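Pernwood Home Forum > Laundry & Closets > Wooden rack in a room that does everything

mapleporch
Posted 7 Apr 2018

Hi all, long-time reader, and I finally have something to ask. We have a unit with light gray partitions that has slowly become the place where everything happens. There's a washer at one side, a desk at the other, and now a wooden clothes rack in the corner, which I love more than is reasonable for a piece of furniture. It's a Rusari, I paid $60 for it, and it came in one long box that I carried up the stairs myself (never again!).

My trouble is traffic. The desk is where people sit for hours, and the cords from it go right across the floor to the power strip, so whoever comes through with an armful of clothes has to look where they put their feet.
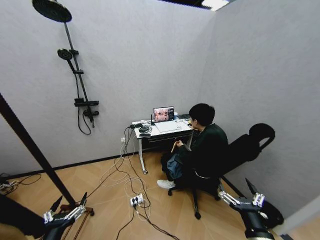
I've thought about moving the rack over to the desk side, so that jackets would be right there when you get up to leave, but then you'd be brushing past sleeves all day long. The other thought is to give up on the rack and put a rail on the wall. What would you do? I go back and forth on it every evening, and my family has stopped listening.

buttonjar
Welcome! Oh, I do feel for you, our back room was the same for years. Before anybody talks rails, though, what are those walls made of? And is the shower set staying where it is? I'd want to know what else is sharing the wall before I drilled into it.

mapleporch
Good question, and I should have said. They're partition walls with a felt sort of covering, and yes, the shower set stays. I've grown fond of it, and the black goes nicely with the baseboard.

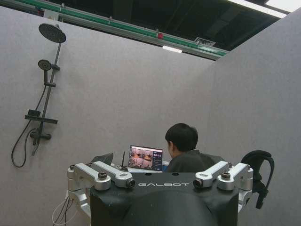

Desk corner, with the shower set on the left wall

buttonjar
Then I'd leave the walls alone and keep the rack. A loaded rail pulls hard on its brackets, and winter coats are heavier than you'd believe. I put one up on a thin wall one November and it came down in the night with every coat we owned. I thought we were being robbed.

old_clothespin
I'll disagree, kindly. A rail with a proper backing board behind it is fine on nearly any wall, and it gives you the floor back. Freestanding racks eat up space, and they collect junk underneath. Mine had 12 pairs of shoes under it before I got rid of it, and half of them fit no one in the house. If cords are the worry, every bit of clear floor helps.

mapleporch
You may be right about the floor, and I went and stood there for a good while after reading your post, trying to picture it gone.

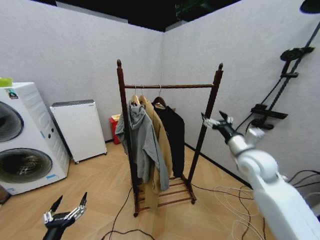
What I keep coming back to is how easy the thing is to live with. I can shift it when I sweep, I can take it with me if we move, and a whole load goes from washer to hanger in a few steps. The one complaint I'll grant you is long things. That gray hooded jacket on the left hanger droops its sleeves right down past the slatted shelf, so I can't see putting shoes below it, and I'd been counting on that shelf. Do you fold the sleeves up over the hanger, or just live with it?

old_clothespin
Fold them over the top, or hang hoodies at the very end of the rod and keep the shoes to the other side. And fine, I'll admit it's a handsome rack. I'd still take the rail.

mapleporch
Ha, I'll take that as half a vote. One more thing while I have you both. I've been rubbing the rod with Geltine wax, a thin coat with an old sock, because I like how the hooks slide afterward. Somebody at the Kurup store told me never to wax a closet rod, and now I'm fretting over it. I also can't decide whether to plug the two little holes in the post, just under the finial. They don't bother me, exactly, but I see them every time I hang something up.
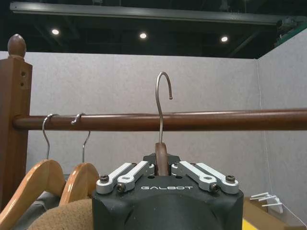

buttonjar
Wax away, I say, as long as you buff it well and give it overnight before anything pale goes near it. I've done mine every spring and never had a mark on a collar. The holes I'd leave. You may want a little peg there someday for a scarf or a bag, and filler never quite takes the color of the wood.

old_clothespin
Now on wax we really do part ways. A metal hook on a waxed rod wanders, and you end up with everything bunched at one end, especially if the floor is a hair out of level. Leave the rod plain. A peg in the post is a nice idea, though, I wish I'd thought of that for mine.

mapleporch
Thank you both so much! The rack is staying for now, and I'm going to get a cover for those cords before I do anything else. I'll skip the wax for a month and see whether I miss it. Does anyone know if the stick-down kind of cord cover leaves gunk on a wood-look floor?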